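Search this site Enter keywords Go

Home | About Us | Classes | Visit | Contact

About Droruda Cooking School

We started in two rented rooms above the old Flatetti bakery, with one long table, a borrowed stove and far more enthusiasm than plates. Our very first class was on soups (everyone brought their own bowl!), and we still open each October term with a soup night, partly for old times' sake and partly because it's the best way we know to get strangers talking.

These days we teach 600 home cooks a year in our building on Nekier Street, and most of them come to us nervous. That's fine - we love nervous cooks. We teach everyday food for everyday kitchens: weeknight suppers, bread, beans, leftovers made into something you'd gladly serve to company, and quick meals for people with a small apartment and a long commute. 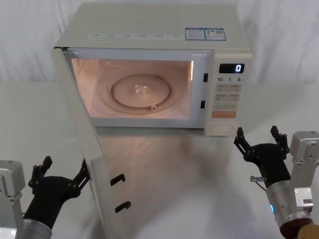

One former student wrote to us that she had signed up for a single evening of bread baking, stayed for the whole year, and now has her sister and both neighbors on the waiting list for spring. Letters like hers go up on the wall by the coat hooks, and we read them more often than we'd like to admit.

Classes are kept small, so you'll have plenty of room to chop, stir and ask the same question twice. Our lending library has 1,736 cookbooks, and students may take home 2 at a time - please do bring them back, splatters and all. Enrollment for the new term opens 24th August.

Recent items
Soup night returns in October
Borrowing from the cookbook library
Gift certificates
Parking near Nekier Street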